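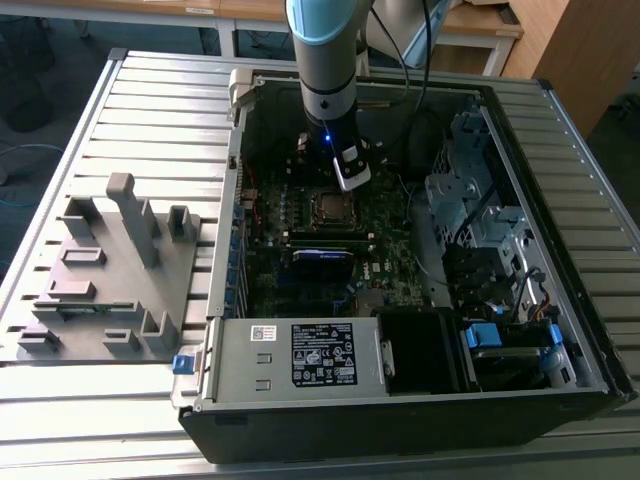

Notes on the house rules for the cell
Saturday, October 5, 2019

We finally wrote down how we work around the arm. Until August the rules lived in people's heads, and they were not the same rules in every head. The list now takes up one side of paper and hangs next to the door at Tremell.

Power first. Any computer that goes on the platform has its mains cord off and stored on the hook before the side panel comes off. After unplugging, hold the power button in for 5 seconds. We don't open power supplies at all, by hand or with the arm. If a job sheet asks for it, send the job sheet back.

Static next. Wrist strap for the person, ground lead for the case. The Oston guide we started from only mentions the strap, so the second part is ours. We check the lead with a meter on the first shift of the week and write the reading in the log.

Fixtures get bolted or clamped to the slots before the program is loaded. Printed fixtures are fine for holding small parts – boards, memory, that size. They are not fine as a stop for the case itself. We had one crack at the base of a post that way and the case moved far enough that every taught point was off.

Speed was the longest discussion. With the arm inside a case there is metal on all sides of it, and the drive cage is the part people forget. We settled on 38 millimeters per second for anything below the top edge of the case, and hand-guided moves only for the first run on a new model. Wurnholm runs faster than that. They also do one model of computer all year, and we get whatever comes in.

Approach straight down, leave straight up. No diagonal exits, even if they save time.

Cables: loose wires inside the case are moved out of the way and taped before the run. The cables on the arm get looked over at every start, from the base to the wrist. They are replaced at 4,000 hours whether they look bad or not.

One person runs the arm and that person holds the pendant. Anyone else stays behind the yellow line until it is stopped and says so out loud before reaching in.

Still open: what to do about gripper fingers. Thorlacius says to change them every 6 months. Ours seem to wear by job more than by date, so I am keeping a record through the winter and will post the numbers when I have them.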